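About Pluder

Hi, I'm Charmaine Ngcobo, and I run Pluder together with Keabetswe Ntuli. We make a small app for people who write songs in short bursts, on the bus, on a lunch break, in the ten minutes before the kids wake up. You hum or sing a line, tag it with a mood, and Pluder keeps it with all the other lines that might belong to the same song.

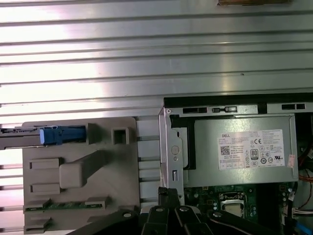
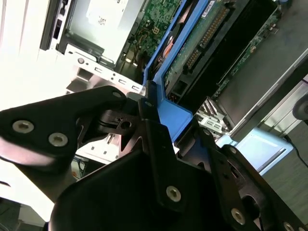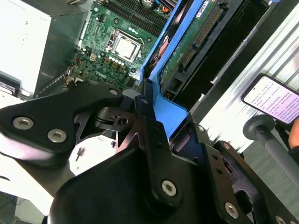
Ribbed metal, an open computer chassis and a Dell desktop with its blue plastic part, all up close.

How we got going

Keabetswe and I used to sing in the same choir, and we both had phones stuffed with voice memos called "New Recording 43" and so on. I lost a whole chorus that way once (I still remember the rhythm of it, but not a single word!). Keabetswe had been building websites for a while and said she could put something together over a weekend. It took her a good deal longer than a weekend, but by September we had a thing that worked on her phone and crashed on mine.

Armelle Millet joined after that. She does our design and she's the reason the record button is so big. Stepan Zinchenko looks after the servers and the sound side, and he wrote the bit that trims the silence off the start of your clips. I can't explain how he does it, and I've asked twice.

What you can do with it

The free version lets you save clips, write lyrics next to them and share a song with 2 other people. If you pay, you can share with a whole band and get the layers view, where you stack up to 3 takes and hear them together. We thought about adding follower counts and a public feed. We even built one! Then we turned it off, and the app felt a lot friendlier, so off it stays. If you want to post a song somewhere, you can export it and put it on whichever network you like.

We don't sell beats. People ask us about this a lot, so we've made it easy to bring in a backing track from your own files. Gusta, our little metronome, comes with it and also works on its own if all you need is a click.

Who uses it

Mostly hobby writers, plus a few teachers and one very busy wedding band. There were 1,381 people on the paid plan the last time I checked, and roughly 768 of them came from a friend sending them a half-finished song, which makes me very happy.

Say hello

Lizelle Hendricks answers the support mail and reads every message, including the long ones. If a clip won't upload, tell her which phone you have and she'll take it from there. Song requests go to me, and I will sing them badly.

Page last updated Sun 18 August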